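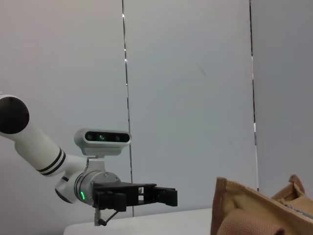
How to wash a tan canvas bag without it going stiff and small?

Search this board
Reading time 2 min

gombridge_flat
I have a light brown canvas bag with handles, the fabric is quite coarse and the seams are darker than the rest. I bought it in Drotmont and I use it for groceries. In September a yogurt opened inside and now the bottom smells. The label says only "cotton". Can I put it in the machine? I am afraid that it shrinks, and that the handles stay crumpled for always. I have no dryer, only a rack in the bathroom.
2 comments

64 people found this useful

tengate_sews
I had the same worry, so I write exactly what I do with mine. First turn the bag inside out and brush the crumbs from the corners. Put a spoon of baking soda on the smelly place and leave it over night. Next day wash it by hand in cold water with a little mild soap, and rub the bottom with a soft brush. Please do not use bleach – it makes the brown color patchy and you can not repair this. Rinse until the water is clear. Do not wring it. Press it between two towels, pull the seams straight with your fingers, and hang it upside down from the bottom edge, so the handles fall down by their own weight. When it is still a bit damp you can iron the handles and the upper flaps from the inside. The front will stand up again when it is dry. Mine lost a little in height the first time, and after this it stayed the same.

voros77
Just machine it, cold. I do this every month and the bag is fine.

paperbasket
The machine is okay for some bags, but coarse canvas without pre-washing can shrink a lot, so I would not try it with a bag you like. For the smell I used white vinegar in the last rinse, half a cup in a sink of water. The vinegar smell goes away when the bag is dry. Vörös soap flakes also worked for me, but any mild soap is good.

97 shares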